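Cuaderno de taller – junio
Tareas de dormitorio: estado de la cuestión y plan

Abro página nueva porque la anterior se quedó en tablas sueltas y Brittany me pidió algo que se pudiera leer de corrido. El tema es el de todo el mes: si una máquina puede hoy ocuparse de una habitación normal, cama incluida, sin que alguien vaya detrás arreglando lo que deja.

Respuesta corta a día de hoy: a ratos, y con la ropa pequeña mejor que con la grande.

Lo que sabemos hacer con cierta tranquilidad es coger una prenda suelta de una superficie plana y dejarla en otro sitio. Una camiseta hecha un bulto se agarra por cualquier parte, se levanta y se suelta. Si el destino es un cesto, da igual cómo caiga. Si el destino es una pila doblada, ya no da igual, y ahí empieza el trabajo de verdad. Nathalie lleva tiempo insistiendo en que separemos las dos cosas en las hojas de resultados: «recoger» y «ordenar». Tiene razón. En las hojas viejas aparecen juntas con la etiqueta «prenda retirada» y no hay manera de saber qué se midió. A partir de esta página van en columnas distintas.

La sábana es otra historia. Una prenda cabe casi entera en el campo de trabajo de las dos pinzas. Una sábana de cama grande no. Se coge una esquina y el resto sigue a su aire: se arrastra, se pliega debajo de sí misma, se engancha en el colchón. Para alisar una arruga en el centro hay que tirar desde el borde, y para tirar desde el borde hay que saber cuál de los pliegues que se ven es el borde. Una persona pasa la palma de la mano y lo nota. Nosotros tenemos dos dedos con almohadilla y una cámara.

Apunte para quien venga del proyecto Farkero: allí la tela estaba siempre sobre una mesa, con buena luz y fondo de otro color. Los modelos que salieron de aquello confunden una costura con un pliegue en cuanto la sábana es de tono apagado y la luz viene de arriba. No es un fallo de entrenamiento que se arregle con otra pasada. Hace falta material de habitaciones como son, con el escritorio ocupado, cosas encima de la cama y gente sentada que no tiene nada que ver con la tarea. 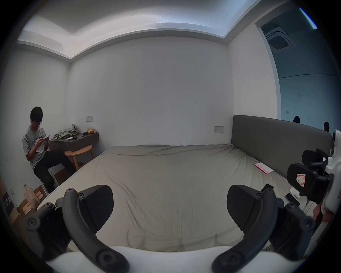
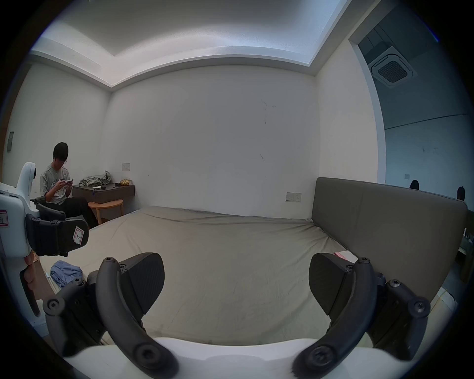
La cama grande de sábana gris beige, con el escritorio al fondo.

Las tareas que propongo para esta habitación, de menor a mayor dificultad según mi criterio:

1. Llevar a un mismo sitio los objetos pequeños y rígidos que estén sobre la cama. Teléfono, cajita, papel. El papel es el peor, se desliza y la almohadilla no entra por debajo. Hay que probar a arrastrarlo hasta el borde del colchón y cogerlo cuando asome.

2. Retirar una prenda arrugada de la cama y dejarla sobre el escritorio. Solo recoger.

3. Lo mismo, pero la prenda sale estirada. Con dos pinzas: localizar los hombros o dos esquinas, levantar, dejar caer el peso, apoyar. Aquí la orden de los brazos importa mucho. Si el segundo agarra antes de que la tela deje de balancearse, agarra aire.

4. Quitar las arrugas largas de la sábana tirando desde el lado libre de la cama.

5. Remeter la sábana del lado del cabecero. No la intentaría todavía. El cabecero deja poco hueco y los dedos tienen su grosor, más las articulaciones de fuera, que son lo que choca primero.

Brittany cree que la 4 es más fácil que la 3 porque no hay que levantar nada del todo. Puede ser. Mi reparo es que en la 3 sabes cuándo has terminado y en la 4 no. Una sábana «lisa» no tiene definición. Quedamos en puntuarla de 0 a 2: 0, igual o peor que al empezar; 1, mejor pero la volverías a estirar; 2, la dejarías así. Puntúa alguien que no haya manejado las pinzas en esa tanda.

Sobre las pinzas de mano. Las de Istside cierran bien en paralelo y la almohadilla rugosa sujeta el algodón sin marcarlo. El problema es la muñeca del que las lleva. Después de 20 repeticiones seguidas la gente empieza a hacer el gesto corto, coge la tela más cerca del cuerpo y ya no estira hasta el final. En las curvas se ve clarísimo: la apertura máxima baja y el recorrido también. Propuesta: tandas de 19 como tope y cambio de operador. Pongo 19 porque es lo que cabe en una hoja, la primera fila se va en la calibración.

Otra cosa de las pinzas, esta sacada de probarlas yo: conviene abrir del todo antes de acercarse a la tela. Si se llega a medio abrir, la punta empuja el pliegue hacia delante y lo deshace. Con tela gruesa no pasa. Anotado en el protocolo, punto 6.

Tornillos: revisar los de la base de cada dedo al empezar. Se aflojan poco a poco y el dedo coge un juego mínimo que a mano no se aprecia, pero en la repetición por el brazo fijo sí.

Cifras. Taşdemir nos pide 3000 demostraciones útiles para entregar el lote. Útiles quiere decir con principio y final limpios, sin pérdida de seguimiento y con la tarea bien etiquetada. Si mantenemos el criterio estricto vamos a tirar bastantes. Prefiero tirar. El lote de Lornstead se entregó completo en número y luego estuvimos limpiándolo más tiempo del que costó grabarlo.

Discusión de la tarde con Nathalie, la resumo para que conste. Ella sostiene que estamos pidiendo a la máquina que haga la cama como la hace una persona, y que quizá lo razonable sea cambiar la ropa de cama: una bajera con goma, un edredón ligero, nada de remeter. Con eso la tarea 5 desaparece y la 4 se queda en poco. Mi postura es que entonces medimos otra cosa. El encargo habla de habitaciones tal como están. Pero apunto su idea como condición B, que comprar una bajera ajustable cuesta poco y la comparación nos sirve para saber cuánto de la dificultad es de la sábana y cuánto es nuestra.

También hablamos de taller, que es donde empezamos. Doblar trapos de limpieza en un banco y clasificarlos se parece más a lo que ya funciona: piezas iguales, mesa despejada, un sitio fijo para cada cosa. Si alguien de fuera pregunta si las máquinas ya valen para las tareas, hay que devolverle la pregunta de dónde. En un banco preparado, sí, despacio. En un dormitorio, de momento, una persona acaba antes y lo deja mejor, y el tiempo que se ahorra por un lado se va en supervisar.

Pendiente:
– Separar «recoger» y «ordenar» en la plantilla (yo).
– Comprar la bajera con goma para la condición B (Nathalie).
– Decidir si el papel cuenta como objeto rígido o lleva categoría propia. Yo votaría por categoría propia.
– Revisar la sincronización entre las dos pinzas con una palmada al inicio de cada tanda (Brittany).
– Preguntar a Taşdemir si aceptan demostraciones fallidas etiquetadas como tales, aparte del cupo. A nosotros nos servirían para la tarea 4.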